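Home | Sky Guides | Observing | Gear | Contact

How to Estimate the Brightness of a Variable Star

By Wissam Qudah
Jan 1, 2025
Print this page | E-mail to a friend

You do not need a large telescope for this work. My own has a focal length of 762 mm, and for many stars I leave it at home and take only binoculars. What you need is a chart with comparison stars, a red light, and a notebook.

Step 1. Find the field. Start from a bright star and move slowly to the variable. Compare the pattern with the chart two times before you trust it. Give your eyes time in the dark, and do not look at the phone.

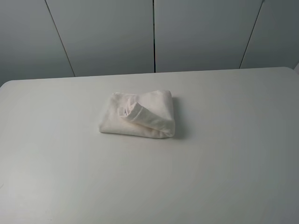 Qudah should also mention the Moon, wrote Arkside under the first version of this guide, because near full Moon the faint comparison stars disappear and beginners think they have the wrong field. I agree, and I now plan my faint stars for the dark half of the month.

Step 2. Choose two comparison stars, one a little brighter than the variable and one a little fainter. On the chart the numbers have no decimal point, so 60 means magnitude 6.0. Look at each star for a short moment – if you stare at a red star, it will seem brighter than it is.

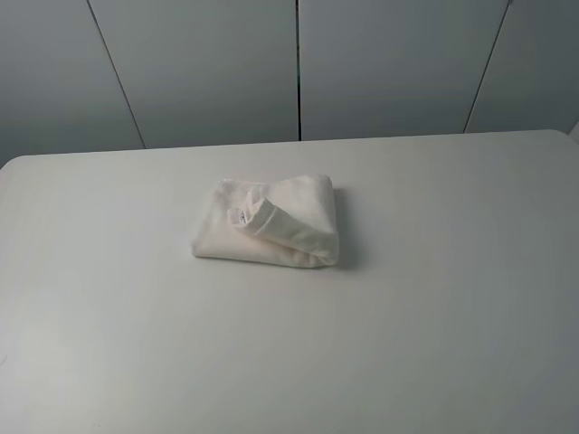 Step 3. Place the variable between the two stars. If it looks halfway between 60 and 64, you write 6.2. Some people find these steps of brightness hard to see at first. You can practice indoors: a creamy white towel on a grayish white table is a small difference, but the eye catches it when the two are side by side. With stars it is the same, so keep the variable and its comparison stars in one field of view if you can.

Step 4. Write the time, the estimate, and both comparison stars at once. Do not look at your older estimates before you finish. In June I did this with a long-period star and for three nights I saw only what I expected.

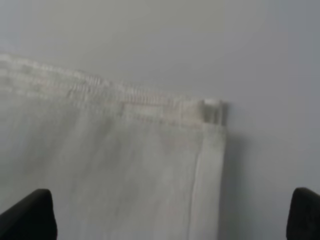

How often should I observe the same star?
For a star with a period of 300 days, one estimate a week is enough. A star that can suddenly get brighter should be checked every clear night.

Step 5. Send your estimates to an observing group, also the nights when you could not see the star. In that case write "fainter than" and the faintest comparison star you saw.

Back to Sky Guides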